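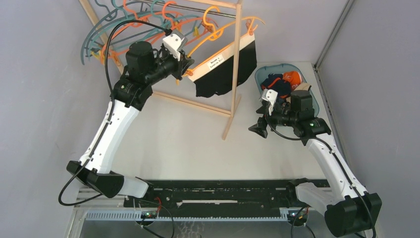

Workshop tips: keeping a two-arm garment cell in order

The notes below cover the Perkton cell, two arms on a shared rail, set up for hanging and folding work. Most of them apply to any small bench cell.

## Rail and bases

- Check the base clamps every 200 hours. Slide a feeler gauge under each base; if it goes in, loosen the clamp, reseat the base and tighten again.
- Tighten the clamp screws in two passes, alternating sides. One hard pass on one side will cock the base.
- Wipe the rail with a dry cloth. Oil picks up lint, and lint under a base shows up later as a tilt at the gripper.

## Cables

- Leave a loose loop at each wrist, long enough for full rotation in both directions. Move the arm by hand with the power off and watch the loop the whole way.
- Run board cables in the slotted channel and close the cover. Hook-and-loop straps are better than zip ties here – you will be back in there within a month.
- Label both ends. The Gestirer boards use the same plug for power and signal.

## Gripper fingers

- Clean fingertips with a damp cloth at the start of a shift. Fabric finish builds up as a gray film and the grip gets slick.
- Replace printed finger brackets at the first crack near the screw holes. Glue does not hold.
- Thin waistbands need less closing force than denim. Start at 35 percent and go up in small steps.

## Rack and tray

- Mark the rack feet and tray corners on the floor with tape. A rack moved 8 mm is enough to make the gripper miss a hanger hook.
- Buy one pattern of plastic hanger and stay with it. Colors can be mixed; hook diameters cannot.
- Wipe the metal rod with a little paste wax in May and again before winter. Hangers drag less.

## Homing

Home both arms after any clamp or bracket work, left arm first. If one faults on the way, cut power, park it by hand clear of the rack and start over. The Phelan controller keeps the old offset until it is restarted – clearing the fault alone does not reset it.

Last revised 08/11/2018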